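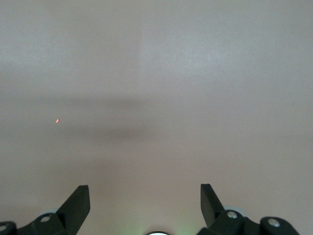 À propos de Stelten

Dernière mise à jour : 19 mars 2024

Stelten est une association de soignants qui travaillent sur la chaleur, l'air et la santé des patients à domicile. Nous sommes infirmiers, kinésithérapeutes, pharmaciens et médecins généralistes. La plupart de nos membres gardent leur poste à l'hôpital ou au cabinet et donnent à Stelten quelques heures par mois.

L'association est née d'une question très simple, que Catriona Laing posait à ses collègues après un été difficile : que savons-nous du logement des personnes que nous soignons ? Nous connaissions leurs traitements et leurs analyses. Nous ne connaissions pas la température de leur chambre la nuit. Avec Juraj Bartoš, pharmacien, elle a préparé une fiche de deux pages que l'infirmier remplit pendant la visite. Cette fiche est encore notre outil principal, même si elle a beaucoup changé depuis.

Ce que nous faisons

Nous formons les équipes de soins à domicile. Une formation dure 14 heures, réparties sur deux journées, et elle parle des médicaments qui supportent mal la chaleur, des signes de déshydratation chez les personnes âgées et de la manière d'aérer un logement situé près d'une route. À ce jour, 283 soignants l'ont suivie. La prochaine session ouvre en septembre.

Nous tenons aussi le registre Frota, où sont réunies 2 000 fiches anonymes. Yuto Minami en est responsable. Les communes peuvent demander un extrait pour leur territoire — la demande se fait par écrit et nous répondons à toutes, parfois avec un peu de retard.

Enfin, le programme Mikside s'adresse aux cabinets qui désirent réduire leurs déchets et mieux choisir les inhalateurs qu'ils prescrivent. Il est dirigé par Ruaridh Tennant, médecin généraliste.

Comment nous sommes financés

Nous vivons des cotisations et du prix des formations. Nous n'acceptons pas d'argent des fabricants de médicaments ni de climatiseurs. Cette règle est inscrite dans nos statuts, et elle nous a déjà obligés à refuser une offre généreuse.

Nous rejoindre

Tout professionnel de santé en activité ou à la retraite peut devenir membre. Les étudiants sont les bienvenus dès la première année et ne paient pas de cotisation. Écrivez-nous par le formulaire de contact, en indiquant votre métier et votre région.

Commentaires

Hamish Carnegie
Bonjour, la fiche existe-t-elle dans une version pour les maisons de retraite ? Celle du domicile ne convient pas bien aux chambres doubles.

Yuto Minami
Bonjour Hamish, elle est en préparation. Je peux vous envoyer le brouillon si vous acceptez de nous dire ce qui manque.

Infirmière en zone rurale
J'ai suivi la formation l'an dernier. La partie sur les diurétiques m'a servi tout de suite, celle sur l'aération était un peu rapide.

À lire aussi

Conserver l'insuline pendant une canicule
Inhalateurs : les questions des patients
Demander un extrait du registre Frota
Programme Mikside : inscription des cabinets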